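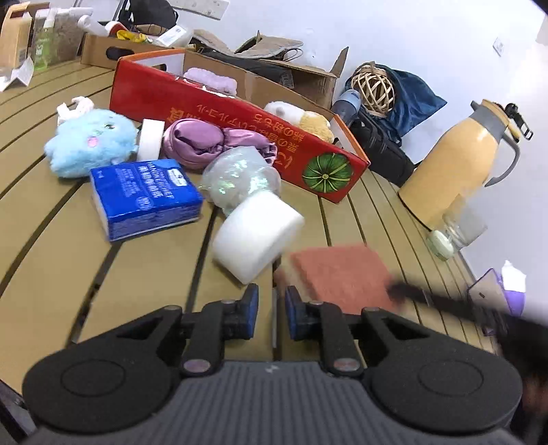

Tidying is only moving the mess somewhere you can't see it, Wai-kit Wan told me, and putting a lid on top doesn't change that.

April
By Anas Rawashdeh

Does putting things in boxes make them tidy?

Grown-ups say yes. I'm not so sure. Let's check.

Start with the word "tidy." A lot of people think it means "nothing lying around." But suppose you push 19 things under your bed. Nothing is lying around now, and you still can't find your other sock. So that meaning is no good. A better one might be: you can find a thing when you want it, and you know where it goes afterward.

Is one big box enough?

Big boxes get a lot of praise. They are quick to fill, I'll give them that. The trouble comes when you want something back. Heavy things slide down and soft things get squashed over them, so you dig, and whatever you dig out lands on the floor. You can test this. Hide a toy at the bottom of a full box and ask somebody to fetch it. Then look at the floor.

What about sorting by kind?

This is the rule you hear most: toys with toys, cloth with cloth, tissues with the other bathroom stuff. It works until you meet something awkward. Where would you put a shiny satin cloth? If it's a cape for a plush bunny, it's a toy. If it's for wrapping a present, it isn't. The cloth is the same either way, and what changes is how you use it. So I don't believe there is one right pile for everything, whatever the labels on the boxes in the store say.

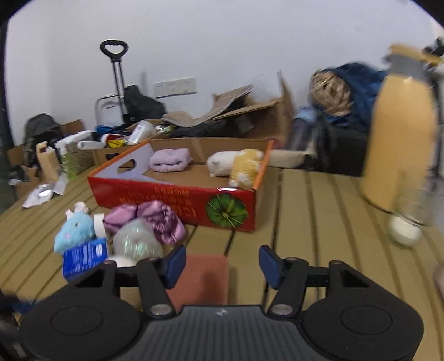
Do pretty boxes work better?

A red box with a pumpkin on it is more fun than a plain brown one. I can't find any reason why it would hold more. It might be easier to remember, though. "The bunny is in the pumpkin box" is a pretty good clue. "The bunny is in a box" is a terrible one.

Do baskets and bags count?

Sure, if you can remember what went into them. A backpack is handy for things that travel with you. It's a poor home for things you want every day, unless you like unzipping.

Try it yourself

Pick 10 things from your room. Sort them any way you like, then ask a friend to find three of them without any help. On Friday, try to find the same three yourself. If your friend was faster than you, change your piles. Wai-kit still thinks the lid is cheating.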